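How to Clean Carpet Tiles in a Sunny Office

By Musa Ekpo

Home > Floors > Carpet tiles

Carpet tiles hold up well, but they get treated worse than the carpet people have at home. They are vacuumed quickly, spotted with whatever is under the sink, and left alone until they look gray all over. The method below is the one I use in my own rented office at Irkbridge, and it works for most low-pile nylon tiles. Wool tiles need a different cleaner, so check the back of a spare one before you start.

What you need

A vacuum with a brush head that can be switched off
A pump sprayer
Neutral carpet detergent
White cotton towels (colored ones can bleed)
A soft scrubbing brush
A bucket of clean water
A fan

Step 1. Vacuum in both directions

Go over the whole floor once along the length of the room and once across it. Dry soil is the biggest part of the dirt in any carpet, and it turns to mud if you wet it. Take your time along the walls and under the desks. Leave the brush off if the edges of any tiles have started to lift, or it will catch them and pull.

Step 2. Check the seams

Run your hand along the joints. A loose corner should be pressed back down with a fresh adhesive tab before any water goes near it. If a tile is badly stained or worn, swap it with one from under a cabinet. The arrow on the back shows which way it was laid. Match it to its neighbors, or follow the pattern the installer used.

Step 3. Look at the floor in daylight

Ceiling lights hide a lot. Walk the room when the sun is coming in and mark the spots with painter's tape. Striped and streaked patterns are good at hiding stains, so look from a low angle and then from the other side. Direct sun can wash the color out to your eye, so wait for it to move before you decide that a patch has faded. 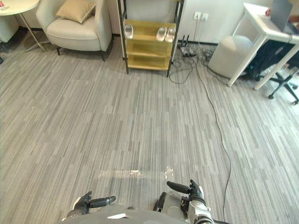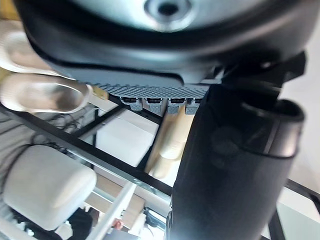 First picture: sunlight on gray striped carpet tiles.

Step 4. Treat the spots

Mix the detergent as the label says. Mine calls for 60 ml in 2 liters of water. Spray lightly, wait five minutes, and blot from the outside of the spot toward the middle. Do not rub. Coffee usually comes up on the second try. For grease, put the detergent on the towel first and press it in.

Step 5. Clean the traffic lanes

Spray a strip you can reach without moving your feet, brush it gently, and blot it with a damp towel, then a dry one. Move on to the next strip. Stop if water starts to sit on the surface. Too much will get down between the tiles and loosen the adhesive.

Step 6. Dry

Set the fan on the floor and point it across the carpet. Keep chairs off until the tiles feel dry to the back of your hand. Pull the blinds on the sunny side if the detergent label warns about residue, and vacuum once more the next morning.

How often

Vacuum twice a week, more by the door. I do the full cleaning in April, and the spots whenever I see them.

Updated Monday, December 22, 2025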